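Holroyd residents turn out to talk bedrooms, draughts and staying put

It was standing room only at the Holroyd library one evening in May, when the Odden Home Comfort Circle held its first public talk on making an older house easier to live in through the colder months. The organisers had put out 52 chairs and hoped to fill half of them, and by seven o'clock people were leaning on the large-print shelves with their coats still on, chatting happily to neighbours they hadn't seen since summer.

The evening was led by Jeanine Dierckx, who grew up on Bruvmont Street and has spent a good part of her working life going in and out of other people's houses, looking for the places where the warmth gets away. She began with bedrooms – the room, she said, that most of us heat last and complain about first – and she stayed on bedrooms for nearly an hour, which nobody in the audience seemed to mind one bit. 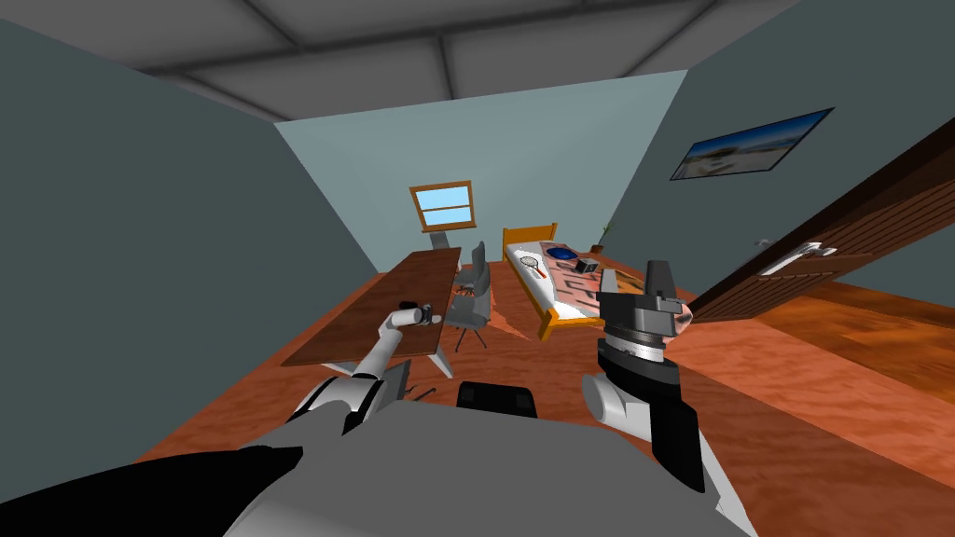
Much of the early talk was about colour, and whether a cool-coloured room feels colder than it is. Jeanine thinks it does, at least to the person getting out of bed in it, though she was quick to say that a tin of paint will never do the work of a decent curtain. She is fond of blue walls herself and wouldn't talk anyone out of them. A pale blue back wall with a small brown wooden window set into it can be a lovely thing to wake up to, in her view, provided there is something warm underfoot and the bed isn't pushed hard against an outside wall. Several people wrote that last part down.

From there the conversation wandered, as these things do, to the old weatherboard places along Bruvmont Street and the rather newer brick ones up behind the oval. The weatherboards lose their heat through the floor, mostly, and the brick ones hold the cold well into the morning. Jeanine's advice for both was to start small, with door snakes and a tube of gap filler, and to live with the change for 14 days before spending money on anything bigger.
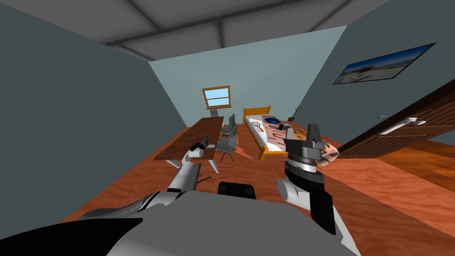
Setsuko Yoshida wondered aloud whether all this sealing up might make a house stuffy, and said that her mother had always opened every window for ten minutes in the morning, frost or no frost, and lived to a great age on it. There was a good deal of nodding at this. Jeanine agreed that a short, thorough airing does far more good than a window left open a crack all day, and that damp is every bit as much of an enemy as draughts.

The tea break ran long, thanks to two very large trays of date slice, and it was during the break that a number of people put their names down for the Cadomel program. Under the program, which starts next month, a trained visitor will spend an hour in your home and leave you with a written list of jobs, sorted by cost. There are 300 visits on offer across the district, and renters are just as welcome as owners.
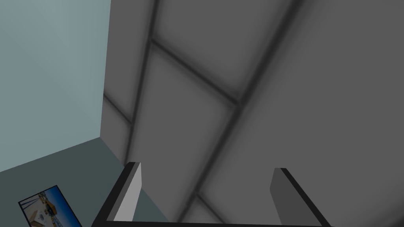

Illustrations supplied by Odden Home Comfort Circle

Wael El Idrissi spoke after the break about ceilings, a subject he admitted doesn't set many hearts racing. He asked for a show of hands from anyone who had put their head up through the manhole in the past year, and then very kindly didn't comment on the result. Old insulation settles and gets pushed aside when wiring is done, he explained, and a bare patch no bigger than a card table can leave the room below feeling chilly all winter.

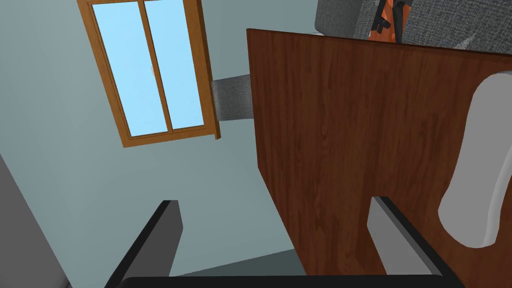

Window coverings took up most of what was left of the evening, and there were strong feelings in the room about pelmets. Tamer Nasrallah put in a good word for heavy lined curtains that reach the floor, and brought along an offcut for people to feel. Timber frames had their admirers too, and a honey-orange one with two tall panes is the sort of window people hate to hide, so the suggestion was to hang the rod wide and let the curtains sit well clear of the glass by day.

The Circle will hold a second evening at the library next month, this time on kitchens and hot water, with an early start at 6 pm for those who don't like driving home late. Entry is free, and a plate to share would be very welcome. Names for the Cadomel visits can be left at the library desk or with Tamer Sabbagh at the Holroyd markets.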